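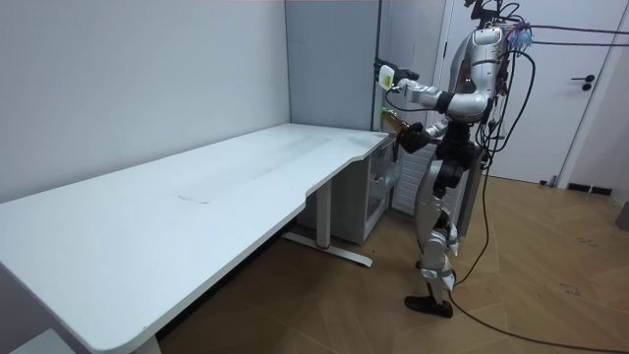
Oiling a parquet floor – worth it or not?

uvgate_nat
We're redoing the floor in the back room and I can't decide between hard wax oil and lacquer. It's a light parquet and I'd hate it to go orange. Brandão quoted me 300 for two coats of oil, sanding not included, which made my eyes water a bit. Has anyone done it themselves?

mossop
Did ours in March with Wotier oil, the matt one. Dead easy, just put it on thin! I slapped the first coat on far too thick and it stayed tacky for 9 days.

tilly_b
Lacquer every time, sorry. Oil looks lovely for a year and then you're on your knees again with a rag. I've got Prustora satin in the hall and two kids haven't dented it.

mossop
Can't agree, tilly. When lacquer does go you have to sand the whole lot back, but with oil you just touch up the bad patch – I did one by the door in 20 minutes.

uvgate_nat
Hmm, that's what's swaying me. The other thing is furniture. The desk is staying in there and it's white, so I'm fretting about drips, and I'd want felt under the feet whichever finish we go for.

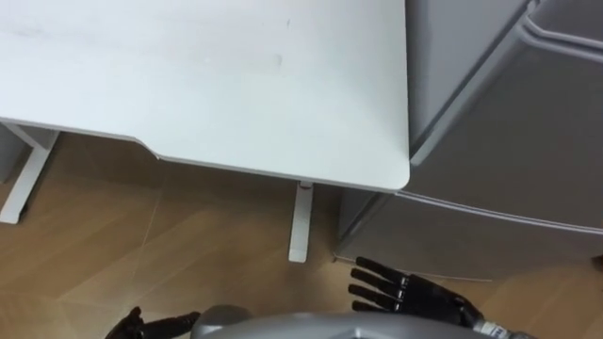

Natália Antunes
Felt pads pick up grit and then they scratch worse than bare metal, so check them every month or so. And do a test patch in a corner before you pay anybody, oil or lacquer.

tilly_b
Agree on the test patch. Still say lacquer though!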